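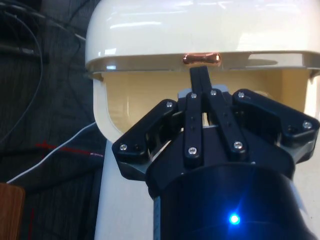
Where should a bread box go in a small kitchen? On the counter, against an inside wall, away from the oven and out of direct sun.

I have used the same plastic bread box since April and have enough notes to write them up. The model is a Dudeo, bought at Gerlach in Sotthorpe, where it sits on the shelf as item 2672. Cream body with vertical ribs, hinged lid, copper-colored catch at the rim. My previous box was a steel roll-top from Graltemex with a door that had started to drag in its track. I looked for a replacement track and did not find one.

The thing I cared about was how fast bread loses moisture. A crusty loaf in a fully sealed container goes leathery on the outside in a day. The same loaf on an open board dries from the cut face inward. A bread box is a compromise between those two, and the only variable you really control is how often the lid goes up and how far it stays up.

My test was simple. One half loaf of plain white sourdough, cut face down, lid closed except at breakfast and lunch. It went in at 406 g. After 2 days, with nothing sliced off it, the scale said 390 g. The crust had softened, the crumb was still fine for sandwiches, and there was no condensation inside the lid. I repeated it with a rye loaf but my son ate part of it, so there is no second number.

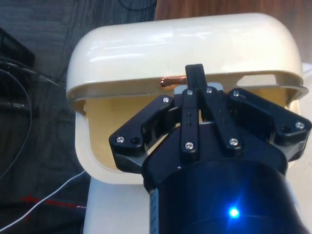 The bread box with its lid up.

The catch took some getting used to. I had been lifting the lid by its corner, which twists it slightly at the hinge. Lifting from the middle of the front edge is smoother and needs less force. Closing is the reverse: lower it until it meets the rim, then press once in the middle. If you let it drop the last inch it bounces and can sit a little proud on one side, and then you have made yourself an open bread box without noticing. I found mine like that twice in the first month, both times in the morning.

Cleaning is where I was lazy with the steel one. Crumbs collect in the corners of the floor and along the hinge line. The corners are easy. The hinge line needs a dry pastry brush, because a damp cloth only packs the crumbs in tighter.
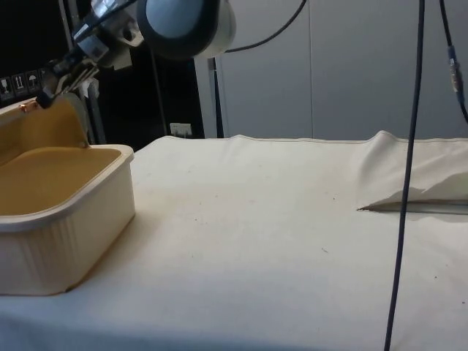 How often does a bread box need washing? Once a week with warm water and a drop of dish soap, plus a vinegar wipe any time a loaf has gone moldy in it.

Drying matters more than washing. I leave the lid open for an hour after wiping, usually from about the time I start dinner - any bread goes in a paper bag until then. Putting a loaf into a box with a wet floor undoes the week's work.

I also keep a cotton cloth under the box. It stops the base from sliding when the lid is lifted and it catches whatever falls out during slicing. The cloth gets shaken off the back step and washed with the dish towels. A silicone mat would do the same job, but crumbs cling to silicone and I already had the cloth.

Things I do not keep in it: bananas, anything with fresh cheese baked in, and loaves still warm from the oven. A warm loaf will fog any closed box. Bagels keep well if they go in whole. Tortillas are better in their own bag.

Remaining complaint: the box is slightly too short for a long supermarket loaf unless you cut the heel off first. I have taken to freezing the heels for breadcrumbs.
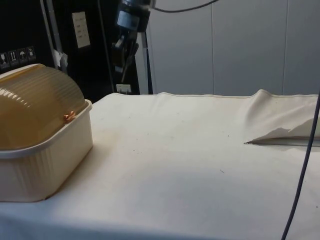 Sabine Sperling: I stopped putting mine cut face down after I found a soft patch under every loaf. A small wire rack on the floor of the box fixed it. You lose a bit of height but the bottom crust stays a crust. Did you try your weighing test with a rack in?

Not yet. The next sourdough goes in on a rack, same lid routine, and I'll add the weight to this post.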